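Oct 31, 2021
Teardown bench, Dell tower from the Givley lot

Got the side off and laid the thing down on the slatted table. Lot sheet says "complete, tested." Tested for what, it doesn't say. There is no CPU. The socket is open with the lever up, like somebody left in a hurry and took the one part worth money.

Blue plastic is where you're meant to put your fingers, so I'm starting there: drive carriers first, then the cage, then the power supply. Heatsink bits in the tray, screws in the Bitby tin, NOT loose on the table. The gaps between the slats ate 4 last time and I'm still 11 short overall.

Side off, CPU socket empty:
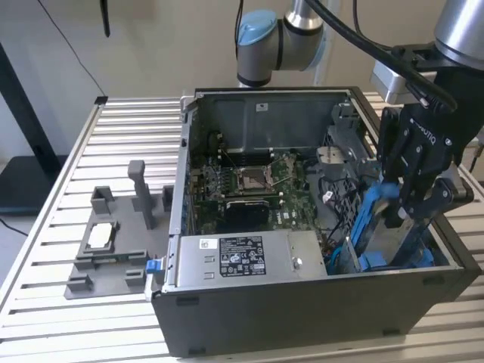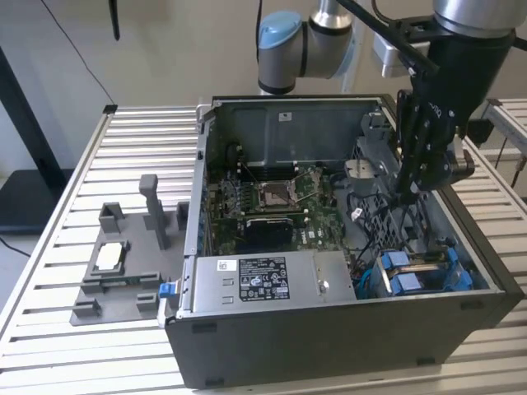
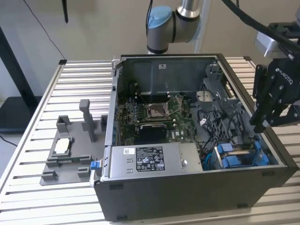
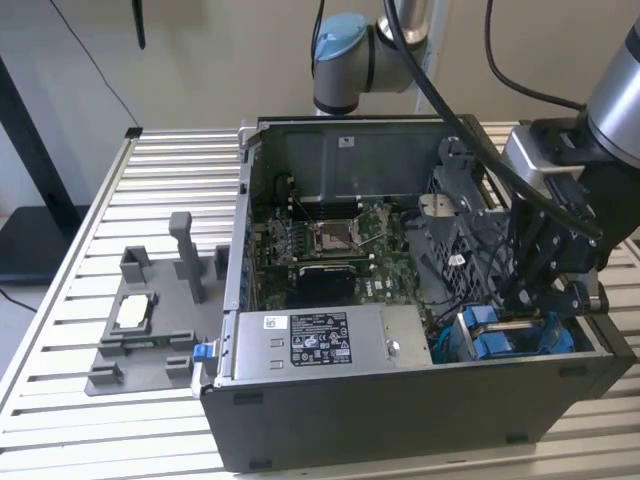
Poul Þrastardóttir says to leave the power supply for last, as its weight keeps the case from skating around while you pull on the cage. Fine. Poul also wants the board kept whole for Brestatel, who apparently buy them without asking what's missing.

To do: bag and label carriers, cut new foam for the board box, ask Givley about the CPU and enjoy the silence. Lot has 12 towers. Check the sockets on the rest before signing anything.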